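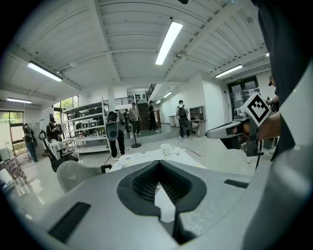
Erdal Dönmez

30 Jul 2025

Stavari has started renting out its Jollent hand-held grippers by the week, and we have now had a set long enough to say something useful about it. The grippers are meant for recording tasks by hand, so that a robot arm can be trained on them later. Each one has a trigger handle and a square marker on top for tracking.

A rental covers 2 grippers, a backpack rig, chargers and a hard case. The price is $200 a week, with a deposit that comes back when the case does. Stavari will also send a trainer for the first day at extra cost. We took that option and would take it again. Taner Uçar had new people recording before lunch.

The trigger is light and the grip suits most hands. Weight is the main complaint. After 42 minutes of steady work, my wrist wanted a break. The printed manual is thin and skips the section on pairing, so ask for the longer PDF.

Large rooms with even lighting are the easiest to set up in, according to Taner. Plan on a short calibration each morning.

Bookings are open through December. Members who already rent arms from Jodard can add the grippers to the same account.

Print | E-mail
7 shares | 2 comments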